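Splitting Mum's weekly calls between siblings: does a rota work?
Family & Relationships > Adult siblings
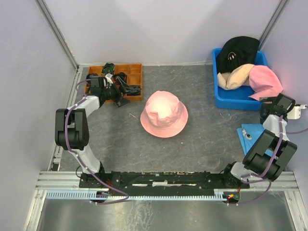

Original post
walbridge_middle
5/1/23

Three siblings, all over forty. I am the middle one. Our mother lives alone in Walbridge, is in good health, and expects a phone call most evenings. For the past two years my elder sister has made nearly all of them. In December she said she wanted it shared out and sent us a spreadsheet.

The spreadsheet assigns evenings by fixed rotation. It has a column for length of call and another for topics covered, so that Mum does not have to repeat herself. My brother has filled in his column once. I fill in mine, but I find that I now ring in order to complete the row, and the calls have got shorter.

Has anyone run something like this for more than a few months? I am interested in the mechanics more than in whether we should love our mother.

Reply 1
Caremetti
Posts: 1772

We ran one for four years. Remove the length column. It measures the wrong thing and it will be used in an argument sooner or later. Ours was.

Keep the topics column but restrict it to facts that need action: appointments, repairs, anything she has asked one of you to do. General conversation should not be logged.

Reply 2
oosthuizen_j
Posts: 122

I disagree with keeping any of it. A log of a parent's conversation, written by her children and not shown to her, is a record she has not agreed to. Does your mother know the spreadsheet exists?

If she does, ask her which evenings she wants a call. You may find it is fewer than you think. My father wanted two a week and had been putting up with five.

Reply 3
walbridge_middle

She does not know. My sister's position is that telling her would make her feel like a chore. I had accepted that without much thought.

Reply 4
Caremetti

Appointments are a separate matter from conversation. If the eldest hears about a hospital letter and the other two do not, the eldest ends up dealing with it, which is how she came to be making all the calls in the first place. Some written record is needed.

Reply 5
oosthuizen_j

A group message does that. "Mum has the optician on the 11th, can someone drive." No columns required.

Reply 6
Lâm Tôn
Posts: 11

Youngest of four here, so possibly speaking for your brother. When my sisters set up a rota I was told about it after it had been agreed. I was given the evenings that were left over, two of which clashed with work. I did not fill it in and was described as unreliable.

I would ask him which evenings he would have picked. I would also check whether he rings her at other times and does not record it. I used to ring mine from the car park at lunch and it counted for nothing on the sheet.

Reply 7
walbridge_middle

I asked him. He rings her most mornings on his walk to the station, and has done since he moved to Wollance. Neither my sister nor I knew. Mum had not mentioned it, and there is no morning column.

Reply 8
Caremetti

Then the total is higher than the sheet shows and your sister can drop some of hers. I would still put this to her with the actual numbers.

Reply 9
oosthuizen_j

I would put it to her without them. She asked for help and will hear figures as a correction.

Reply 10
walbridge_middle

I have suggested that the three of us speak before the next rotation starts, and that Mum is asked about evenings. My sister has agreed to the first part. She wants to think about the second.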